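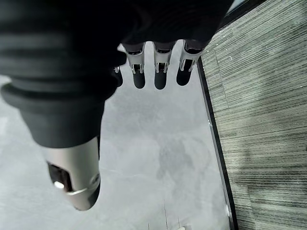
Small Bathroom FAQ

I get a lot of the same questions about the bathroom, so I've put my answers in one place. I'm Tiziana De Luca, I rent out the Flestwood apartment, and I'm a little too fond of a tidy counter!

Is the black faucet hard to keep clean?
Easier than the chrome one I had before. I wipe it with a damp cloth and dry it right away (water spots do show on matte black, so don't skip the drying). No scrubby pads, please.

What do you leave out on the counter?
The toothbrush cup, the toothpaste and a little black vase of white flowers. Everything else goes up on the wall shelf or gets put away. I used to have a tray, two candles and a soap dish out there, and cleaning day was a pain - I moved 54 little things to a box last December and haven't missed them.

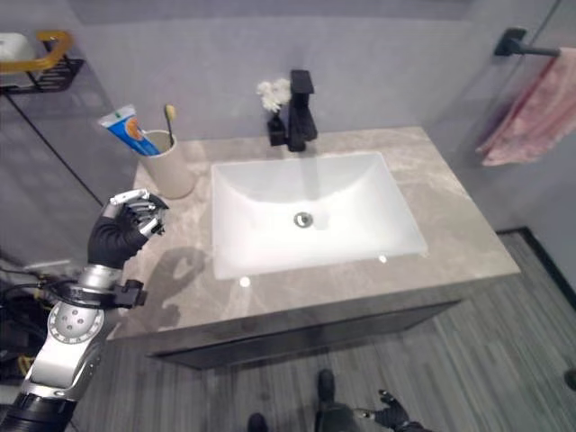 The cup lives in the back corner, well out of the way of splashes, and it gets rinsed whenever I do the sink. If toothpaste lands on the marble pattern, get it while it's fresh and you won't need anything but water.

Why a pink towel with all that gray?
Because I love pink! The walls, the floor and the cabinet are all on the quiet side, and one towel on the black bar cheers the whole room up. Swap it for any color you like.

What did the redo cost?
The vanity and sink came to $2970 from Lauritsen, delivery included. The towel bar and faucet were $477 together at a shop in Tunthorpe. I'd set aside another $700 for surprises and, well, there were surprises (old pipes, don't ask).

Where do refills and other packages go?
Not on the counter, that's my one firm rule. Unopened packages go in a Dundberg bin in the hall closet, labels facing up so I can see what's there before I go and buy more. Long flat ones go in last, on top - they bend if you bury them.
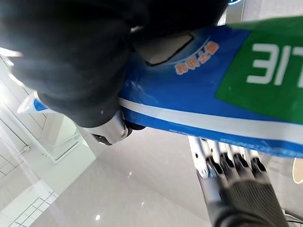

Blue and green package with "317" on the front.

Can I ask you something that isn't here?
Sure, use the contact form and I'll add the good ones. Last updated 22 February 2023.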